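## Review: Kvaran Archival Binder for Toy Catalogs and Package Inserts

The Kvaran binder is intended for collectors who keep the paper goods packed with action figures and die-cast vehicles: fold-out catalogs, mail-in offers, instruction sheets and file cards. Our office purchased two for the Woltthorpe toy paper collection, which at present holds 163 inserts, and has used them since July.

Each binder ships with 76 clear pages in three pocket layouts. The largest pocket accepts a fully opened Satalano vehicle poster without an extra crease. Smaller booklets sit well in the four-pocket page, although thick stapled catalogs cause the page to bow.

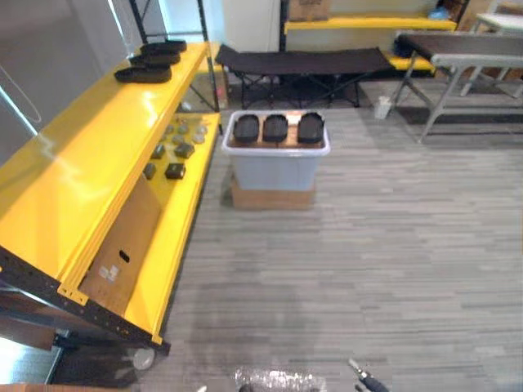
The rings close evenly and have stayed aligned under a full load. The slipcase is less satisfactory — it grips the binder tightly, and the spine label began to lift at one corner within weeks. Replacement labels are sold separately.

Readers who own the older Plolach album should note that its pages do not fit the Kvaran rings. The Plolach remains the better choice for trading cards, and its index sheets are easier to write on.

At $59, the Kvaran is recommended for collections made up mainly of fold-out material. Owners of stapled catalogs may prefer a flat storage box.

Rating: four out of five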